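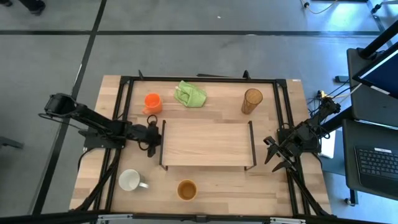 tultberg_ops replied that 224 episodes is plenty for one shelf task and the count should stop being the topic. Quoting the rest of that post, "look at your start states first, then your success rate, then your episode count, in that order."

gantry_left
Agreed on start states. For anyone joining at this page: the task is placing vessels on the raised board and wiping with the cloth, teleoperated, two arms, one overhead view plus wrist views. The first policy does well when the orange cup with the handle starts near the left gripper and poorly on nearly everything else. I went back through the logs, and the cup is in the upper left third of the table in 78 of the episodes where it is picked first. The operator likes it there because the left arm reaches it without crossing the board.

quill77
So the policy learned a position. Standard result. Randomize and re-record.

gantry_left
Randomize how? We had a "scatter by hand" rule and this is what scatter by hand produced. People put things in a row behind the board and think it is random.

hijazi_bench
We print a placement card per episode. A script draws x, y and yaw for each object, rejects overlaps, rejects anything under the board, and writes the card. The operator sets the table to the card and starts. Adds time per reset but the coverage plot is flat afterward. The script also draws a pose class: upright, on its side, inverted. Without that, no one ever lays a mug down.

gantry_left
We do lay the mug down. White ceramic on its side, handle to the right, rim to the left. Which I now see is also a habit. I have not found an episode with the rim facing the other way.

quill77
You don't need cards. Have two operators, one resets, the other drives. The person resetting has no stake in making the grasp easy.

hijazi_bench
Tried it on the Orkasham set. The resetting operator drifted toward a favorite layout within an hour, same as the driver did. It was a different favorite, so the data looked more varied than it was: two clusters in place of one.

quill77
Two clusters is still better than one. And you can swap pairs.

hijazi_bench
Better than one, yes. Worse than a uniform draw, and you pay for a second person.

brakstead_k
Separate point. The amber-brown glass is translucent with a ribbed surface. What is your depth doing on that? Ours returned holes over the body and a decent ring at the rim, so the grasp height was unusable.

gantry_left
RGB only for the policy. Depth is recorded but not used. The glass is the second worst object after the sideways mug. Failure is nearly always the gripper closing high.

brakstead_k
Then check whether your demos close high. Ours did. The operators were driving from the screen and could not judge the wall of the glass against light wood, so they went for the rim. The policy copied them faithfully.

gantry_left
Checked a batch this afternoon. They close high. Some of them slip and get regrasped, and the regrasp is left in the episode as a success.

tultberg_ops
Don't cut those. Recoveries are the most useful frames in the set. Tag them.

quill77
Disagree. If the first grasp is systematically wrong, you are training the wrong grasp plus a recovery. Keep recoveries from random slips, drop the ones that come from an operator habit.

tultberg_ops
And who decides which is which, episode by episode? You will spend more on labeling than on re-recording the glass.

quill77
Then re-record the glass.

brakstead_k
On the cloth: does your reset rule say anything about its shape? "Crumpled" covers a lot. We lift it by one corner, drop it from a fixed height and leave it however it lands.

gantry_left
No rule at the moment. It gets bunched and put back. Will take the drop method.

Plan for the next round:
Placement cards, uniform draw, pose class included.
Yaw on the mug drawn over the full circle.
Glass episodes re-recorded, grasp target below mid-height, driver stands where they can see the table directly.
Recoveries tagged, kept for now, and trained with and without.
Cloth dropped.

hijazi_bench
Log the card seed in the episode metadata. We forgot on the first set and could not reproduce the eval layouts.

quill77
Post both curves when you have the with/without comparison. I expect without to win on the glass and lose on everything else.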